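OK so I have spent six weeks learning how to mend, dye and re-cut thrifted clothes and I need to talk about it. Thread, because I can't fit this in one post and I can't stop thinking about it either.

It started in April with a bin sale at the Vitgate thrift store. Everything in the back room was priced by weight, and I walked out with two garbage bags of shirts and no plan at all. Best afternoon of my spring!

First thing I learned: check the seams before you check anything else. Turn the shirt inside out right there in the aisle. A stain you can work around, but a side seam that has twisted toward the front will drive you nuts forever.

Second thing: color blocking is a beginner's best friend. If one panel is worn out, you swap the panel, and a mismatched color looks like you meant it. I keep a whole folder of color combos I want to copy.

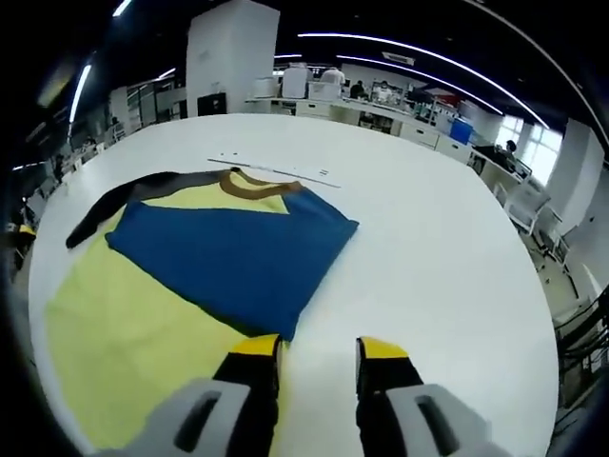

Yellow-green, deep blue and a brown collar. Obsessed with this combo.

Knits scared me for the longest time. They curl, they stretch, they slide off the table. Then someone at the Jasuver sewing night told me to switch to a ballpoint needle and quit pulling the fabric through – just let the machine feed it. Fixed. I'd been skipping stitches for a month over a needle.

Dyeing is where I really lost my weekends. Weigh your fabric dry, write the number down, and don't trust your memory. My best batch so far was 259 grams of old cotton tees in one pot, and they came out the softest gray-blue. My worst was 327 grams in the same pot. Too crowded, blotchy all over, looked like a weather map.

(I wear the weather map shirt all the time. I love it.)

Also, polyester thread won't take cotton dye, so all your topstitching stays the old color. I was upset for maybe an hour and then decided contrast stitching is great, and now I do it on purpose. 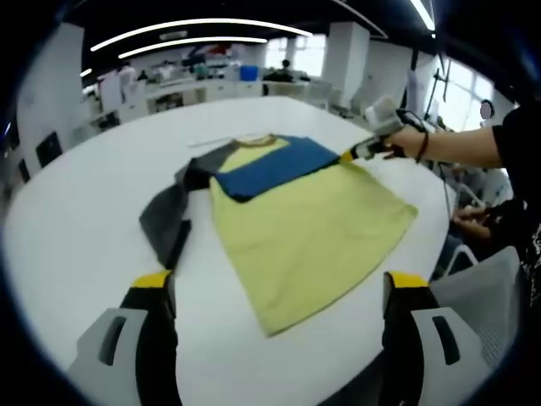 Do I need to wash thrifted cotton before I cut it?
Wash and dry it first, the same way you plan to treat the finished piece, so any shrinking is out of the way before you sew.

For thread I've been using the big cones from Teken, and my chalk comes from the little Acharya shop by the bus station. They let you dig through the remnant basket for as long as you want. I have tested this.

Next up is ribbing. I want to put a new neckband on an old tee without it going wavy, and I've already ruined two. If you've got a trick for how much to stretch the rib while you sew, please reply, I'm cutting the third one tonight!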